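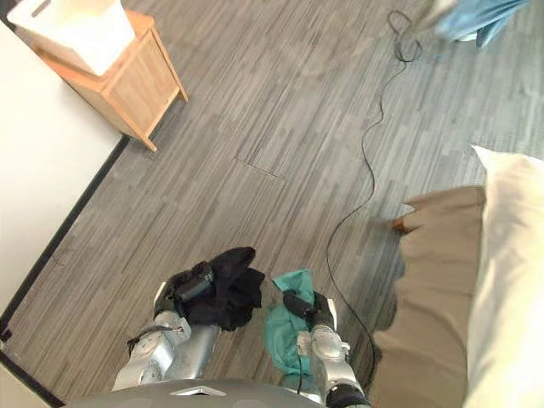

Sharing a bedroom with a tidying robot: house rules that work

If you've read our kitchen page you'll know we are great believers in writing the rules down before the robot comes through the door, and bedrooms need rules more than any other room in the house. A kitchen has hard benches and square corners. A bedroom has doonas, socks, charger leads, jewellery in saucers and somebody's retainer wrapped in a tissue. It's a lovely place to put a two-armed tidier to work, and a very easy place to teach it bad habits!

What follows is the list we hand to households when they start. It was first put together by Pui-shan Chow, who has a gift for spotting trouble at floor level, and it's been scribbled on by plenty of people since. Take what suits you and leave the rest, apart from the bits about cords and the stop button, which we'd ask everyone to keep.

Before you start

Walk the floor yourself. Get right down if your knees allow it and look along the boards from the doorway, and you'll see things you never notice from standing height (hair ties, mostly, and the odd earring back). Anything smaller than a matchbox goes in a dish before the robot begins.

Leads and cords come next. A thin black cord on a dark floor is the hardest thing in a bedroom for anyone to see, person or machine, and it's right where the feet go. Unplug phone chargers, coil them and pop them in a drawer. If a cord has to stay, run it along the skirting board and clip it down, behind the furniture where you can. Don't tuck it under a rug, please. That's an old fire rule and it hasn't changed on account of robots.

Next, the walkway. Our rule is 700 millimetres clear between the side of the bed and whatever is opposite, measured at the narrowest point with the bedding hanging as it normally hangs. People love to measure from the mattress and forget the blanket! If you can't get 700, tuck the blanket in or shift the furniture, and if you still can't get it, that side of the bed is yours to tidy by hand.

Check the floor itself as well. Lifting edges, a proud board or the lip of a floor hatch should be pressed flat and taped or fixed first. Run your palm across it. If your palm catches, a foot can too.

Picking up clothes

One hand, one item. This is the rule people most want to bend, and I do understand, it looks so slow when there's a whole heap to get through. But a grabbed armful drops socks behind it and nearly always has something hidden in the middle. With a single piece in each hand you can see what's being carried, and so can the robot.

Keep hanging cloth off the floor while the robot is walking. A trailing sleeve is a tripping hazard for anything on two legs. We ask for the item to be gathered up or held high enough that the lowest corner clears the boards, and for the robot to stand still while it gets its grip sorted out.

Empty the pockets first. Pens, lip balm, tissues, coins. You do this one, it isn't a robot job yet in our view, and a felt pen in a clenched gripper will ruin a good blanket faster than any toddler.

Darks and lights: lay coloured pieces apart on pale bedding, with a bit of sheet showing between them. Damp gym gear doesn't go on the bed at all, it goes straight in the basket. If you're fussy about your sheets (I am, I'll own up to it), spread an old towel or a flat sheet on top as a sorting cloth and whip it off when you're done.

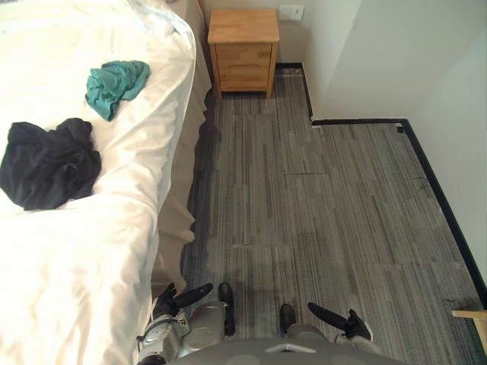 Manudska Home Helpers Club: Bedroom and Laundry Page

Hands empty before moving on

Once the clothes are down on the bed, the hands should be open and empty before the robot turns or steps off to another part of the room. It sounds fussy. What it saves you is the pyjama leg that comes along for the ride and drags the lamp with it. Have a look at both hands, say "clear" out loud if there's a second person helping, and carry on.

Same goes for low bed skirts and valances. A long hem reaching the floor is pretty, and I've got one myself, but fingers can catch in the folds if the hands are resting low beside it. Either pin the hem up for the session with clothes pegs or ask for the arms to be raised a little before any movement. Wooden pegs are kinder to the fabric than plastic ones, and bulldog clips leave a dent that takes ages to iron out.

Bedside tables

Clear the top completely. Water glasses are the obvious one, then lamps, clocks, specs, medicines. Medicines should be in a closed drawer or another room altogether, and they're never part of a robot's tidying list in any house we work with, full stop.

Push the drawers right in. A drawer left open even a finger's width is a ledge at just the wrong height.

Power points beside the bed want a quick look too. Nothing half plugged in, no double adaptors hanging out of the wall, and if you have little ones, put the safety covers back in before you leave the room.

Who's in the room

One grown-up, awake and paying attention, with the stop button in reach. Put the button in your hand or your apron pocket. On the far windowsill is no good to anybody.

Stand where you can see both hands and the feet. For most bedrooms that's the foot of the bed, a good step back, and never in the gap between the bed and the wall.

Pets out, door shut. Cats in particular will sleep under a quilt and make no sound whatever, so pat the bed down first.

Small children out as well, and give them a job of their own in the lounge, matching socks or similar. They do like to be asked!

Anybody in bed means no session. We've been asked about making the bed around a person who's poorly, and the answer is no, do that one yourself and let the robot have a rest.

How long, how often

We work in short goes. Tidy 4 items, stop, look around, then tidy another 4. After 2 rounds have a proper break and check the floor again, for the simple reason that things fall off beds. Zallthorpe members run theirs mid-morning when the light is good and the blinds can go right up. Strong glare on white sheets can make folds hard to pick out, so draw a sheer curtain if the sun is landing straight on the bed.

Dust

A quick one while you're down there. Pale dust shows up dreadfully on black skirting, and it gathers along the lower edge and in the little recess between the bedside table and the wall. Do it before the robot session, with a barely damp cloth wrapped around a butter knife for the tight spots. Grit underfoot scratches a plank floor, and a heavy machine will grind it in. The Tisel group use a dry paintbrush for the corners, which works a treat.

Afterwards

Park the robot away from the doorway, arms down, hands open, and never across the route to the bathroom. You'll thank yourself at two in the morning.

Wipe the fingers over with a clean dry cloth and pick off any lint. Black fingers hide dark fluff very well, so hold a torch to them.

Put the cords back last of all, and write up anything that snagged, slipped or gave you a fright. A line in an exercise book is plenty. The date, what it was holding, where it was standing. Bring the book along in May when we go over the rules together, and if your near miss leads to a new one, you get to choose the wording.

A note from the Safavi household, who have a very low bed: check under it before AND after. They found a slipper, a library book and the stop button.

Next page: linen cupboards, and whether fitted sheets can be folded by anyone at all.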